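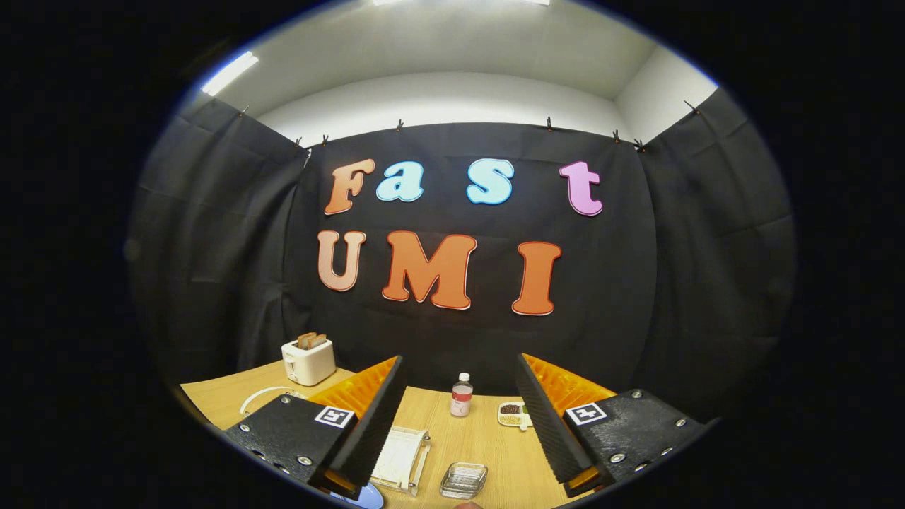 *6 min read*

I've been meaning to write up my bench tips for a while, and then Lingyun Qiu asked me the same question for the third time ("how do you get the thing to stop squashing the toast?"), so fine, I'm doing it. These are all about teaching kitchen jobs with a hand-held gripper, the kind where you do the task yourself and the robot learns from your recordings later. A few at the end are for people who drive an arm by remote control. Most of it I learned by wasting an afternoon first.

## Setting up the table

**Hang black cloth on three sides.** My old corner had a bookshelf behind it, a window to the left and a cat in the general area. Plain black fabric across the back, with a panel angled in at each side, makes for a much calmer view. Binder clips along the top edge hold it up fine. Put a couple close together near each inside corner, where the cloth likes to sag. Wrinkles don't bother me, and I've stopped ironing (you should too).

**Stick something big and colorful on the back panel.** Cut-out letters are great for this. Mine say "Fast UMI," in orange, pale blue, pink and peach, and they're the only cheerful thing about black curtains! If your tracking leans on what the camera sees, a wall of flat black gives it very little to hold on to. Don't move the letters halfway through a batch, though. I straightened one once and spent the evening wondering why my later takes looked different from the early ones.

**Leave the room lights alone.** Pick on or off and stay there. I use the overhead strip lights because they're the same at ten in the morning as they are at nine at night, and I can't say that for any lamp I own.

## Props that behave

**Toast is a wonderful teacher.** It's light, it crumbles, it's a slightly different shape every time. A small toaster with two slices sticking up is my favorite first task for a beginner, because you come straight down, close, and lift. Unplug the toaster, obviously. Then look at where the cable goes. If it wanders across the front of the table, you'll catch it with your wrist sooner or later – either run it off the back or decide it's part of the task and leave it in the same loop every time.

Stale bread is better than fresh. Toast it hard, let it cool right down, and you'll get a lot more grabs out of each slice before it goes to pieces. Gizella Katona swears by putting hers back in a low oven overnight. I just buy the cheap loaf.

**Choose a small water bottle with a cap that contrasts.** White cap and red label works nicely on a honey-colored table. A clear bottle with nothing on it is hard even for me to see on playback. Fill it or empty it, but keep it the same for the whole batch, since the squeeze you need is completely different.

**Beans and grains go in a divided tray.** Dark beans in one compartment, tan grains in another, and you've got a sorting or scooping task that takes up hardly any table. Keep the tray toward the back until you need it. I had mine at the front edge at first and I was still finding beans under the fridge in October.

**Go easy on clear things.** I do keep a clear plastic rack and a little glass dish on the near part of the table, and they're good practice, but I wouldn't start a newcomer on them. It's hard to judge where the edge is. A rack with white slats is kinder, because the slats give you a line to aim between.

## Holding the gripper

1. Wipe the orange pads before you start. Crumbs sit in the ribs and everything gets slippery. An old dry toothbrush is perfect.
2. Check that the square markers on both finger plates are clean and flat. A bit of butter on one of those can spoil a whole session, and you won't notice until you're at the computer. (Ask me how I know.)
3. Give the plate screws a quick turn. They work loose more than you'd think.
4. Open the fingers all the way, pause, then begin. I count one-two in my head.
5. Close slowly. Watch the pads meet the bread, stop there, and lift. This is the answer to Lingyun's question, by the way.

**Keep your free hand out of it.** Mine creeps up over the near edge of the table all the time, just a fingertip, as if it wants to help. Park it in your apron pocket or hold on to your belt. Same goes for plates: if a blue plate is where the toast is going, get the whole plate where you can see it before you record.

**Move like you're carrying soup.** When I'm in a hurry I jerk the tool around, and those are always the takes I end up throwing out.

## How many takes?

My first toast batch was going to be 1,000 takes. I kept 892, and I was pretty pleased with that! The rest were drops, bumped cables and one phone call. What helped most was doing them in short runs and shifting the props a little between runs – toaster an inch left, bottle a bit forward, tray turned. If everything sits in exactly the same spot all day, you're teaching it the spot.

Do label the runs as you go. I use masking tape and a pencil on the edge of the table, and Zhiqiang Su has a spreadsheet that would make you weep with envy.

## If you're driving by remote control

I only do this now and then, when I'm over at Burnier and can use their arm, so take these with a pinch of salt.

* Sit so that your left is the arm's left. Facing it head-on turns me into a person who has never seen a toaster.
* Turn the speed down further than feels sensible, and only bring it up once you've done the task cleanly 3 times in a row.
* Approach from above for toast, from the side for bottles.
* Let go of the controls between takes and shake your hands out. My thumbs cramp before my patience does.
* Have someone else reset the props if you can. Tharindu Akanda and I swap every six takes, and whoever's resetting gets to eat the spare bread.

I still haven't found a good way to store the cloth without getting dog hair on it. If you've got one, leave it in the comments, and I'll add it in.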